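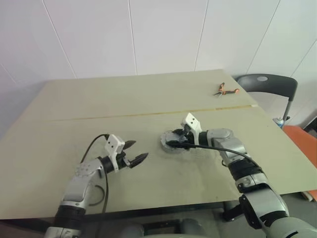

1 Oct 2020

Up at five to check the traps before the kitchen at Cowie opened. Frost on the ute windscreen already, which is early for us. The bakery had rung last night to say they'd seen another mouse behind the proofing cabinet, so I wanted to be in and out before the first trays went through.

Caught two overnight. One in the snap trap along the back wall, the other in the box by the roller door. Both young. That usually means they are breeding in the building, so the roller door on its own doesn't explain it. I pulled the kickboards off the cabinets on the north side and found droppings all along the pipe chase, some old and grey, some fresh. There is a gap where the water line comes through the wall that you could put your thumb in. I had asked for it to be closed in September and it had been closed, with expanding foam, and they'd chewed straight through. Packed it with steel wool and put a metal collar over the top. Should have done it myself the first time.

Donnie Dunbar came down at seven and I showed him the hole. He wanted to know if we could just put more bait out. I said I don't like bait inside a bakery and I'm not doing it. He took it all right. He asked how long and I told him another fortnight of trapping if his people keep the flour bins shut and sweep under the racks at night. The sweeping is the part I'm doubtful about. There was a good handful of crumbs under the end rack and a heel of rye gone hard.

Coffee at the Lovetti place on the way back. They've put the tables outside again and I sat there with my jacket done up and did the paperwork.

Next was the Ekard units, where the tenant in the end one has German cockroaches. I did the first gel treatment there in September and this was the follow-up. Numbers on the sticky monitors are well down. The one behind the fridge had a few nymphs and no adults. The one under the sink had nothing on it. She'd been spraying supermarket stuff along the skirting though, and I had to explain again that it puts them off the gel. She said she couldn't stand seeing them and I understand that. I cleaned off what I could, put fresh gel in the hinges and behind the switch plate, and asked her to leave the can alone until I come back. The unit next door still hasn't let me in. I've left two cards. There isn't much point getting one kitchen clean if they are walking through the wall from the other side.

Lunch in the ute. Egg sandwich, and an apple that was floury.

Rang Davina Pollock about the wasps at the Dovik hall. She says they are going in under the eave above the side entrance and there's a playgroup using that door. I told her to keep everyone to the front door and I would come at dusk when they've settled. Quoted her $188. She asked if she could have it cheaper as it was for the hall, and I said that was the price already cheaper.

Spent the afternoon in the shed. Washed out the small sprayer, changed the nozzle on the big one and found the washer had perished, so that explains the drip. Filled in the chemical register, which I'd let slide. Odometer had 273 km on it since I last wrote it down, so that is two jobs' worth of driving I hadn't logged. Went back through my phone and worked out where I'd been.

Got to the hall a bit before dark. European wasps, as I thought. The nest was in the cavity and bigger than you'd guess from the traffic outside. I wore the full suit and it was a nuisance on the ladder, and the veil kept fogging up. Dusted the entrance hole and came straight down. A few came out after me and one got onto the back of my glove but didn't get through. Taped off the side door and left a note on it. I will go back and look before the playgroup is in again. If they've gone quiet I'll seal the eave, but not before. I've seen people seal a live nest and have them come through the plaster into the room instead.

Home late. Knee sore from the ladder. Soup from the freezer, then sat and ordered more monitors and a box of the metal collars. Need to remember to pick up a spare washer, and to ring Donnie after the next trap check and ask him who is doing the sweeping.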